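Gallery: The Bag Drawer, Emptied

It started on a Tuesday, when I went looking for a phone charger and found eleven years of pouches. Pencil cases, toiletry bags, the felt thing that came with the Friesen kettle for reasons known only to Friesen. I own one charger. I seem to own a separate home for each of its moods.

The rule for the clear-out was simple: every pouch gets unzipped, turned out and judged on the dining table. Anything I couldn't name a use for went in the box for the Plalstead swap shelf. The lavender one got a longer hearing than most.
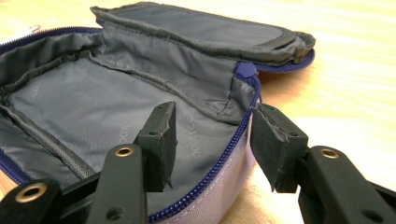

3,457 views | 2 min read

Lavender outside, sensible gray inside, like a lot of people I've worked with. The zipper is navy, and I would love to have sat in on that meeting. There's faint lettering all over the lining, too faded to read, though I get something like "oco" if I squint. Cocoa? Rococo? I've decided on rococo.

The trim on the lid is fraying at one end - small fibers, nothing a lighter and some nerve couldn't fix. Points in its favor: a padded lid, and a padded divider down the left side for keeping the cables from meeting the adapters. They don't get along.

Verdict: stays. It has been promoted to charger pouch, which puts it two shelves above the Markico wash bag that has been to Zumville and back and still smells of somebody's sunscreen.

The drawer now closes without a hip check. I had budgeted an evening and used most of March. The swap box is full, the felt kettle thing is on top of it, and if you live nearby you are welcome to come and take it. Please bring your own bag. I'm not giving you one of mine.

Filed under: drawers, small storage, regrets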